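3.2 Appointment attendance and recall intervals

The second part of the study looked at how often families kept their six-month recall visits, and what made them miss one. We used the appointment records of two general dental practices, Bilero and Suta, which share a booking system but set their own hours. Both see adults and children. A household was included if at least one parent and one child under 13 were registered at the same practice for the whole study period. This left 622 households.

For each household we recorded whether visits were booked together or on separate dates, the time of day, and whether a reminder was sent by text, by phone, or by mail. A visit counted as kept if the patient was seen on the booked date or on a new date no more than 30 days later. Visits canceled by the practice were left out. Where the record did not show who canceled, the front desk was asked to check the day sheet, and eight visits were dropped when no answer could be found.

Households that booked parent and child into the same block kept more of their visits than households that booked them apart. The difference was larger at Suta, where evening blocks run until 7 p.m., and smaller at Bilero, which closes at 5. Parents of two or more children were the most likely to move an appointment but no more likely to drop it. Text reminders did better than mailed cards in every group except parents over 50, for whom the two were about equal.

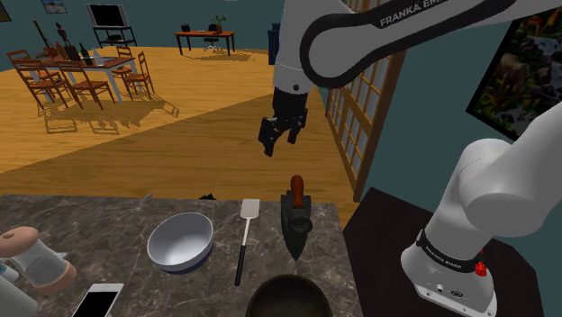 Figure 4. Simulated view of the arm with its black gripper open, next to a dark stone countertop.

Missed visits were not spread evenly over the year. June had the most at both practices, and the front desk notes for that month mention school events and travel more than any other cause. Cost was noted less often than we expected. The notes are short, however, and a parent who is worried about a bill may give some other reason over the phone, so we do not draw a conclusion from this.

Fear of treatment was recorded separately, using the four-question Mirnilix form given to parents at check-in. A parent's own score was a better guide to the child's attendance than the child's age or past fillings. Chauhan reached a similar result with the longer Boateng form, though in that work the children were older and were seen at a hospital clinic. We repeated the comparison without the 31 households in which a child had been referred to a specialist. The order of the results did not change, and the full group is used in the tables that follow.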